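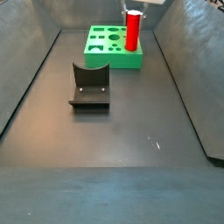 *Bright green and red against dark grey.*

# The case against grey on grey

Sometime in the past decade, dark grey became the default finish for the inside of things. Drawer liners, tool cases, cupboard carcasses, stair treads, car boots, the tubs in which we keep batteries and screws: all have drifted to the same narrow band of low reflectance. The contents have drifted with them. A black phone charger in a charcoal drawer is now a normal household arrangement, and it is a poor one.

My argument is that interior surfaces of storage and fittings should be chosen for luminance contrast with what they are expected to hold, that this should be stated on the label, and that public buyers should stop accepting products for which no figure is given. None of this is costly. Most of it was ordinary practice when my parents bought their kitchen.

## What the eye is given to work with

A surface has a light reflectance value, or LRV, on a scale that runs from 0 for a perfect black to 100 for a perfect white. A typical charcoal finish sits near the bottom of that scale. If the object resting on it also sits near the bottom, the difference in luminance between the two is small at any light level, and the observer is left to find the object by its outline, its gloss or its shadow.

In good light this is a nuisance. In poor light it becomes a failure of the product. Hue discrimination falls off as illuminance drops, so the navy sock and the black sock converge well before either becomes invisible. A showroom lit to 1000 lux conceals the problem completely. A hall closet in the evening may offer 5 lux at shelf height, and at that level a dark interior does very little to return what light there is.

Age compounds the effect. The lens yellows and the pupil opens less far, so the retina of an older person receives a good deal less light than that of a younger one in the same room. I am 58 and have no diagnosed eye condition. I keep a flashlight in the kitchen for the purpose of looking into my own drawers.

Gloss deserves a separate mention. A dark surface with a slight sheen will pick up reflections from windows and lamps, and these can be brighter than anything sitting on it. The specular patches shift as the viewer moves, and they compete with the edges the viewer is looking for. A matte finish reduces this. Manufacturers specify gloss level for exterior panels as a matter of routine and seldom mention it for interiors.

## How we got here

I put the question to Sorin Kolev, who spent many years specifying finishes for the cabinet maker Memden. His answer was scuff marks. Pale interiors show wear from the first week, and wear generates warranty calls. A dark interior hides abrasion, adhesive residue and small colour differences between production batches. It also allows the use of recycled feedstock, where mixed colours can be pushed to a consistent dark shade with a modest amount of pigment.

These are real advantages and I do not dismiss them. The recycled content argument in particular has some weight. A mid grey made from partly sorted feedstock is harder to hold to a tolerance than a charcoal, and rejecting batches on colour alone would be wasteful.

The first reason, though, is weaker than it sounds. Hiding scuffs hides everything else by the same mechanism. A drawer that does not show dirt does not show crumbs, mouse droppings or a leaking bottle either. In a kitchen or a medicine cupboard that is a defect.

There is also fashion, which Kolev mentioned last and which I suspect matters most. When Pleken brought out its pantry line with a near-black interior, the photographs sold it. White bowls on dark shelves look very handsome. Few households own only white bowls.

## Brightening the contents

The usual reply is that the contents can be made brighter. Put a strip of yellow tape on the tool handle. Buy the coloured charging cable. Workshops have done this for generations, and a saturated green or red item against dark grey is easy enough to find.

It works where one person controls the inventory. It works badly in a house, where objects arrive in whatever colour they were sold. It also moves the cost from the one surface that could be specified once to the hundreds of items that pass over it. And saturated red is a poor choice on its own merits: its luminance is low, and people with a red-deficient form of colour blindness may see it as darker still. A red handle on charcoal is conspicuous to most of us and quite obscure to some men at the same bench.

Interior lighting is the other reply. I have no objection to lights in cupboards, except that they need wiring or batteries, and a finish needs neither.

## What should be asked for

Despina Stojanovska, an occupational therapist who assesses homes around Sullora, has a simpler test than mine. She places 2 teaspoons in the client's cutlery drawer, one steel and one with a black handle, and draws the curtains. If the client reaches for the steel one and then has to feel for the other, she recommends a pale liner. The liner is cut from shelf paper. She has been making the same recommendation for her whole career and says it is needed more often now.

For manufacturers, the request is modest. Print the LRV and gloss level of interior surfaces on the specification sheet next to the dimensions. Offer at least one interior in a light or middle tone at the same price. The Petkov range of wall cabinets already comes with a reversible back panel, dark on one face and cream on the other, so the practical difficulty cannot be great.

For public buyers, particularly those fitting out seniors' housing and clinics, the request is firmer. Door frames, handrails and stair nosings are routinely checked for contrast against their surroundings. The inside of the cupboard where a tenant keeps her pills should be checked too, with the door open and the ceiling light off.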